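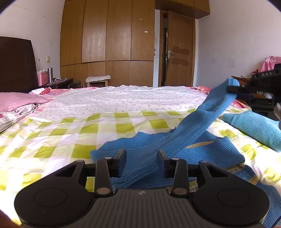
How Does a Robot Learn to Fold a Sweater?

A robot does not know what a sweater is. Someone has to show it, many times. In the robot club at Estness, students do the showing by hand.

Each student holds a gripper, a tool with two fingers that open and close. One gripper can hold a sleeve while the other works near the middle of the sweater. A camera on the tool records every move. Later, a computer studies the recordings and looks for patterns.

Clothes are hard for robots. A block keeps its shape, but a sweater changes shape each time you touch it.

The club has 16 members and made 522 recordings by June. Isla McAlister, who is 13, did 34 of them. "Sleeves are the hardest part," she says.

Try it yourself: fold a sweater using only a thumb and one finger on each hand.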